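Is It Me or Is It Cold in Here? Warmth, Clothes and Thermostats in Shared Student Houses

Second-year project report, Building and Environment
Submitted 2/25/25

I picked this topic because I've spent two winters arguing about a thermostat. Anyone who has lived in a shared house in Flestley will know the one I mean: a white dial in the hall, next to the coldest wall in the building, which somebody turns up on the way to bed and somebody else turns down on the way to the shower. I wanted to know whether we were arguing about temperature at all, or about something else (money, mostly, was my guess before I started).

The project had two halves. I put temperature loggers in the shared living rooms of four houses and left them running through February, and I gave a short questionnaire to people living in those houses and in the Grandale halls up the road. I got 33 usable questionnaires back, which I was very pleased with, as I'd been told to expect far fewer.
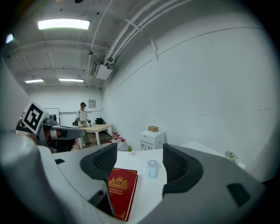
4 min read

The houses

All four are on or just off Mahawong Road, and the furthest two are 400 metres apart, so they get the same weather. They're brick terraces with a kitchen stuck on the back. Two have had new windows, one has had half its windows done (the front half, so it looks lovely from the street) and one has the old sashes, which rattle. I've called them A, B, C and D in that order, so D is the rattly one. I live in C, and I've tried to be fair about it.

I'd planned to put a logger in every bedroom too, but people weren't keen on a gadget that could show when they were in and when they were out. I can see their point. The living rooms were a good compromise, and it's where the arguments happen anyway.

The loggers

I borrowed Prulta loggers from the department store cupboard. They're easy enough to set up once you've found the right cable, and finding the right cable took a whole afternoon. Each one went on a shelf at sitting height, away from the radiator and out of the sun. In house B somebody moved theirs onto the windowsill to make space for a plant, and I didn't notice until I looked at the graph and saw the room plunging every night – so I threw out that stretch and started again.

After tidying up I had 859 readings to work with. I'd have liked more, but the logger in house A ran out of battery before the end of the month and I only found out when I went to collect it. If you're doing something similar, change the batteries first!

What the readings showed

I expected a neat ladder, with A the warmest and D the coldest. What I got was A and C swapping places from week to week, B steady as anything, and D all over the place. D was at times the warmest room of the lot, because the people there would get fed up, put the heating on full and leave it. By morning it had lost the whole lot again. Plotted on one sheet, B looks like a gentle hill and D looks like a row of teeth.

The interesting bit is that B and D have nearly the same average. If I'd only worked out averages (which was my original plan, and it's in my proposal, so I can't pretend otherwise) I'd have written that the two houses were the same, and anyone who has sat in both of them would have laughed at me.

What people said

The questionnaire asked how warm people felt, how warm they'd like to feel, and what they did first when they were cold. I left that last one as an open box, and I'm glad I did, as the answers were miles better than anything I'd have put in a list. Blankets came up a lot, and so did cooking something that needs the oven. One person wrote "go to the library", underlined.

People in the Grandale halls mostly complained of being too hot. Their heating is run centrally and comes on whether they want it or not, so they open the windows in the middle of winter. Several of the house people had lived in Grandale the year before, and they were the crossest of the lot – they'd got used to it.

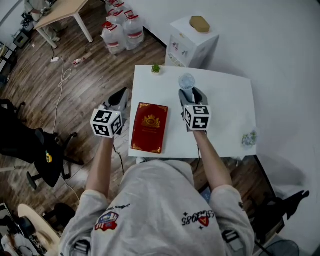

Clothing turned out to matter more than I'd allowed for. The standard way of handling it is to give each outfit a score for how much warmth it holds in, then feed the score into a comfort calculation with the air temperature and how active the person is. It works nicely on paper. The trouble is that a score for "sweatshirt" assumes the sweatshirt is being worn the way the table imagines it. Take the light grey one in the photo: the sleeves are pushed up and both forearms are bare, and I couldn't find any entry for that. In my questionnaire I asked what people were wearing but never asked about sleeves, hoods or zips, and those are the little adjustments everybody makes without thinking. I'd put in a separate question next time.

The other thing the clothing answers showed me was that people in house D were dressed much more warmly than people in house B and still said they felt colder. Some of that will be draughts. I didn't have anything to measure air movement with, so I held a strip of tissue paper up to the window frames and watched it. This is not a method I can defend in a viva, but the tissue in house D hardly ever hung straight.

So was it about money?

Partly. People in houses where bills were included in the rent said they never looked at the thermostat, and people paying their own share could tell me to the pound what last month had cost. But the comments were more about being asked. The phrase "without checking" came up in all four houses. In house B they've got a note by the dial with times on it that everyone agreed at the start of term, and they were the only house where nobody wrote a complaint about a housemate in the comments box.

I can't claim the note did that. They might just be easy-going people, and their steady temperature probably helps keep the peace.

What I'd change

I'd start in the autumn, so there was a mild spell to compare with. I'd put a second logger in each hall, beside the thermostat itself, because I suspect ours in house C is reading a room that has very little to do with the one we sit in. I'd also ask the landlords about insulation before knocking on doors, as I spent ages guessing at loft depths from what tenants could remember.

We've now got a note by the dial in house C as well. It's been rewritten once already, and the kitchen door has been added to it.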